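Skerkent Surface Finishing is a contract coating and laminating shop in Vedisstead. The company prepares, coats and laminates flat and near-flat parts for cabinet makers, door manufacturers and shopfitters. It does not make furniture and does not sell to the public.

# About Skerkent

## What the company does

Work falls under two headings.

**Liquid coating.** Primers, pigmented topcoats, stains and clear coats are applied by spray to doors, drawer fronts, frames and moldings. Waterborne systems are the default. Solvent systems are run in a separate booth on request. Open-grain and closed-grain effects are both available; the customer should state which is wanted at the time of quotation, as the sanding and sealing schedules differ.

**Sheet and film application.** Printed papers, foils and high-pressure sheet are bonded to flat panels. Stone patterns, wood patterns and repeating graphics are the usual orders. Customers may supply their own printed material if it meets the thickness and moisture limits in the supply terms.

Edge treatment is quoted separately under both headings.

## History

The business began as the finishing department of a window plant in Ernomport. When the plant stopped making timber frames, the department kept its spray line and took in outside work, at first mostly stair parts. It moved to the present building in Vedisstead when the old lease ended. The laminating press was added later, after several door customers asked to have painted and covered parts come back on the same truck.

The Ernomport address is still used for collections by customers on the coast. No production takes place there.

## Equipment and capacity

The Vedisstead building has two spray booths, a drying tunnel, a hot press and a wide-belt sander. The largest panel that can pass through the tunnel is 74 inches long. Longer parts are racked and air dried, and lead times are extended to match.

The color library holds 951 recorded formulas. Each has a retained sample chip and a batch sheet, so a repeat order can be checked against the original and not against a printed card. Formulas are kept under the customer's reference and are not released to third parties.

Minimum order quantity is 50 parts per color for pigmented work. There is no minimum for clear coats.
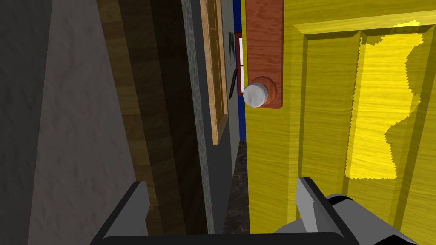
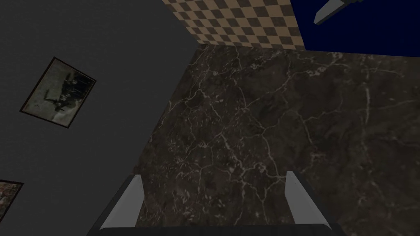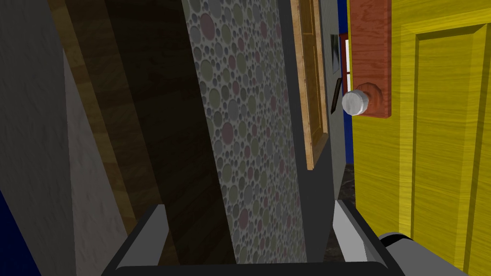 *Surface studies, computer renderings. First: yellow with vertical wood grain. Second: dark marble pattern with pale veins. Third: circle pattern in muted tones.*

## Testing

Every production batch is checked for film thickness, gloss and adhesion. Thickness is measured wet during application and dry after cure. Adhesion is tested by cross-cut on a witness panel that travels with the batch. Laminated panels are checked for bond at the corners and at the center.

A batch that fails is stripped and refinished once. If it fails again, the customer is informed and the substrate is examined before any further work. In practice the most common cause is moisture content in the parts as delivered, and parts are metered on arrival for that reason.

Witness panels are kept for one year. Customers may ask for them to be sent out at the end of that period.

## The Esteban schedule

Esteban is the in-house name for the finishing schedule used on kitchen and washroom parts. It adds a second sealer coat on end grain and a longer cure at lower temperature. It was introduced for one hotel contract and is now applied to roughly 70 percent of painted doors. It is listed as a separate line on quotations and can be removed if the parts are intended for dry interiors.

## Working with us

Quotations require a cutting list, the substrate, the finish reference or a physical sample, and the intended use of the part. Photographs are not accepted for color matching. Samples should be at least the size of a playing card and flat.

The shop closes for the first two weeks of September for booth maintenance. Orders needed in that month should be delivered to Vedisstead before the closure.

Page last revised 15 Mar 2023.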